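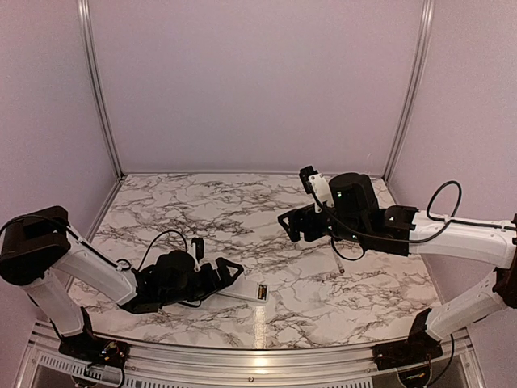 Two-arm test bench at Jiddale, with a pen or marker at the right-hand gripper.

Antoniadis opens gripper comparison program to outside buyers

Jiddale test room takes on small-parts and two-arm work; first results out in October

JIDDALE — Antoniadis, the independent test shop for light automation, today opened its gripper comparison program to outside customers. Manufacturers, labs and integrators can now book time on the same two-arm bench the company has used for its in-house trials. Booking starts at 9 a.m. Slots are limited.

The program compares grippers, finger pads and arm controllers under one set of conditions. Same table, same parts, same scoring sheet. A customer picks the hardware, Antoniadis runs it and the customer gets the full log, failed grasps included.

"People buy a gripper off a spec sheet and then spend the winter finding out what it won't pick up," said Danai Margaritis, head of testing at Antoniadis. "We'd like them to find out before the purchase order goes in. Bring the awkward parts. Bring the ones your line people complain about."

The in-house round covered 2,414 grasp attempts on 16 everyday and workshop items. It compared two finger sets, the Killetti flat pad and the Clasine narrow tip, each run under both of the bench's controllers. The flat pad did better on boxes and anything with a long straight side. The narrow tip won on pens and small hardware, but was slower to settle. Neither set came out ahead on handovers between arms, where most of the misses were timing and had little to do with grip.

Full tables go out with the October report. A shorter version, free, will be on the company's site the same morning. 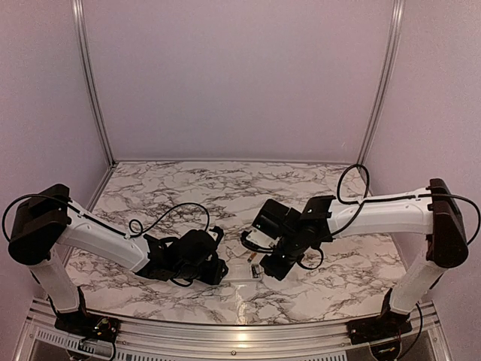

Small-parts trials are the piece customers have asked for most and they get their own track in the new program. Each run starts with the parts flat on the table, no tray, no fixture. A silvery cylinder lying beside a tiny tan or amber-colored piece, both only a few centimeters across, makes a fair starting layout: one can roll, the other gives the fingers very little to close on, and both arms have to work in the same narrow gap without getting in each others way. The glossy marble-pattern top stays in for all runs. Busy veining and glare are hard on cameras and Antoniadis wants that in the numbers.

Cable routing is also scored, new for this round. Loops over the wrist can snag on close two-arm passes, and the company logs every contact between cable and arm as a separate event. Customers may send their own clips and sleeves.

"We left cables out of the first draft of the protocol. That was a mistake, my mistake," Margaritis said. "A gripper that tests well and then pulls its own lead out is no use to anyone. So it's a line on the sheet now."

What a booking includes:

Up to 13 test items, customer's own or from the Antoniadis shelf
More than 700 grasp attempts per gripper, split between left arm and right
Controller comparison on request
Raw logs and camera footage, plus a written summary
One call with the test team after delivery

Camera comparison is planned as a separate track. No date yet. Customers who want a particular camera looked at should say so on the booking form, as requests will decide wich models go first.

Hardware should arrive at the Jiddale test room with its mounting plate and a current wiring sheet. Grippers without a wiring sheet will be be held until one turns up. Return shipping is on the customer.

About Antoniadis

Antoniadis tests grippers, arms and controllers for companies that build or buy light automation. It sells no hardware and takes no commission on sales. The company is based in Jiddale.

Press contact

Danai Margaritis, head of testing, Antoniadis, Jiddale. Bench visits for trade press by arrangement, mornings only. Higher-resolution copies of both photos on request.

— ends —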